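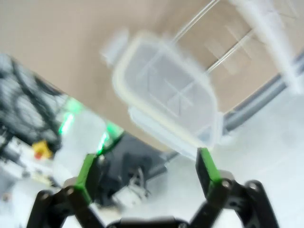 Can you keep croissants in a plastic clip-lid box overnight?

They keep well enough for breakfast the next day, as long as they are completely cool before the lid goes on and you give them a few minutes in a hot oven before eating. Expect the outside to be soft when you open the box.

Stindo clip-lid boxes and Hjaltested steel trays: a long-term review

I bake far too much at the weekend and I am fussy about where it all goes afterwards, so storage gets more thought in my kitchen than it probably should. For the past year I've been using two things side by side: the clear Stindo boxes with the snap-lock lids, and a pair of open stainless steel trays from Hjaltested. I love both of them, for quite different jobs, and I have a few grumbles as well.

The Stindo boxes first

I bought the medium size, which is 223 mm along the longest side. That takes two good-sized croissants lying flat, or a small heap of pains au chocolat if you don't mind them leaning on each other. The plastic is properly clear, and that turns out to matter more than anything else about them. I open the fridge, I see what's in the box, I eat what's in the box. With my old tubs I was forever finding half a portion of something from the week before last.

The clips are lovely. They go down with a firm snap and you can do them one-handed once you've got the knack (thumb on the clip, fingers under the rim). They were stiff for the first fortnight, then they loosened up to just the right amount and have stayed there. I've carried soup to work on the bus in one of these, on its side in a rucksack by accident, and my book survived!

My grumbles are small. Crumbs collect under the clips, and pastry crumbs are the worst, so run a soft brush round there every so often. The boxes also stain if you leave anything with tomato in them for more than a night. One of mine has been faintly orange since April and I think it always will be. And they take ages to dry, because water sits in the lid channel. I take the lids off, shake them over the sink and leave everything on the rack.

The steel trays

The Hjaltested trays cost me £22 for the pair and I would buy them again tomorrow. They are plain, a bit heavier than they look, with a rolled rim that is really comfortable to get hold of. I had a cheaper set before with a sharp edge, and the difference when you're lifting a full tray off the worktop is enormous.

I use them mostly for cooling and serving. Croissants come off the baking sheet with tongs, get their first cool-down on a wire rack and then go into the steel, uncovered, until people have helped themselves. Whatever is left goes into a Stindo box. It sounds like a lot of moving about for a bit of breakfast, but it means the ones you eat that morning keep their crust.

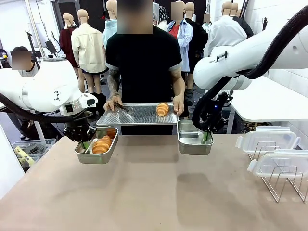 Croissants in a steel tray and on the perforated baking tray, with the clip-lid boxes on the rack at the right.

The trays wash beautifully. Burnt sugar came off mine after a soak in hot water with a spoonful of bicarbonate, and egg wash wipes away with a cloth. They do pick up fine scratches, and fingerprints show the minute you've polished them. I gave up polishing them, and they look perfectly nice anyway.

The sides are high enough to stop things sliding off when you walk through to the other room. If I could change one thing I'd ask for a lid. Hjaltested don't make one for this size, and the Ovell one I tried was a fraction too narrow and kept dropping in at one corner. I put a clean tea towel over the top instead.

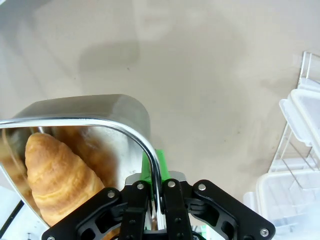 Croissants in the steel, golden side up against the shiny one.

How they've lasted

I have 7 Stindo boxes now, bought in dribs and drabs from the kitchen shop in Sokthorpe. One lost a clip when I dropped it on the tiles, and I still use it for dry things like raisins. The rest close as well as they did when they were new. The steel trays have had no damage at all, unless you count the scratches, and I'm not gentle with them.

I've put the boxes through the dishwasher on the top rack every time, and the clips have held up. The lids did once come out slightly bowed after I'd wedged them in behind a saucepan. They flattened out again by the next day.

Which to buy

If you bake, get the trays. If you mainly want something for leftovers and packed lunches, get the boxes and don't bother with the biggest size, which hogs a whole shelf. I'd happily have both, and do.

Stindo clip-lid box, medium: 4.5 out of 5
Hjaltested steel trays, set of 2: 5 out of 5, and a lid, please!

Reviewed May 2026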